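Punitz-Projekt (Robotik)

Das Punitz-Projekt ist ein studentisches Robotikvorhaben, in dem ein Roboterarm mit Zweifingergreifer Bauteile eines Desktop-PCs ein- und ausbauen soll. Es läuft als Wahlkurs über 2 Semester und mündet jeden Dezember in einen internen Wettbewerb, den Navutano-Cup.
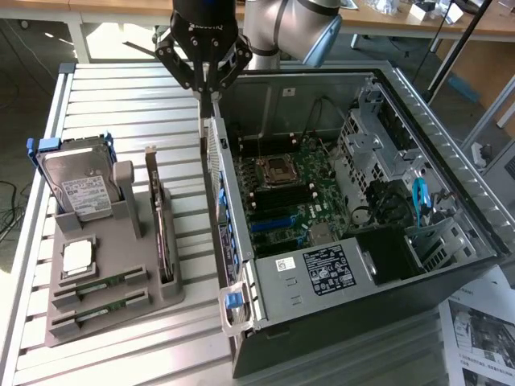 Der Name geht auf den Ort Punitz zurück, an dem das erste Blockseminar stattfand. Eine inhaltliche Verbindung besteht nicht, auch wenn ältere Projektseiten von einer »Punitz-Methode« sprechen. Was diese Methode ausmachen soll, wird dort nirgends definiert.

Aufgabenstellung

Bearbeitet werden Arbeitsspeicher, Prozessor, Erweiterungskarte und Festplatte. Der Rechner liegt geöffnet auf der Seite, die Teile haben feste Plätze in einer 3D-gedruckten Halterung neben dem Gehäuse. Damit entfällt ein großer Teil des Problems, mit dem das Projekt gern begründet wird: In der Wiederverwertung von Altgeräten liegen Bauteile selten dort, wo man sie erwartet. Kabel bleiben im Wettbewerb unberührt, Schrauben ebenfalls.

Software und Datensatz

Die Steuerung beruht auf Ronix, einer im Kurs entstandenen Programmsammlung. Frühere Jahrgänge arbeiteten mit fest einprogrammierten Bahnen, spätere mit einem aus Vorführungen gelernten Modell. Der zugehörige Datensatz Ajayi umfasst nach Angaben der Gruppe 2.806 Aufzeichnungen. Davon gelten 1.016 als vollständig, der Rest bricht vor dem Ende der Aufgabe ab oder enthält Eingriffe von Hand. In Vorträgen wird meist nur die größere Zahl genannt.

Wettbewerb

Zum Navutano-Cup traten zuletzt 9 Teams an. Gewertet wird der beste von mehreren Versuchen, Fehlversuche werden nicht veröffentlicht. Über die Zuverlässigkeit der Verfahren sagt die Rangliste daher wenig aus.

Kritik

Bemängelt wurde vor allem, dass stets dasselbe Gehäusemodell verwendet wird. Ein Vergleich mit einem anderen Rechner ist seit Längerem angekündigt, Ergebnisse liegen nicht vor. Offen ist auch, ob das gelernte Modell den älteren Bahnen überlegen ist; beide wurden nie unter gleichen Bedingungen geprüft. Unstrittig scheint der Nutzen als Lehrveranstaltung, wobei auch hierzu nur die Kursbefragungen der Gruppe selbst vorliegen.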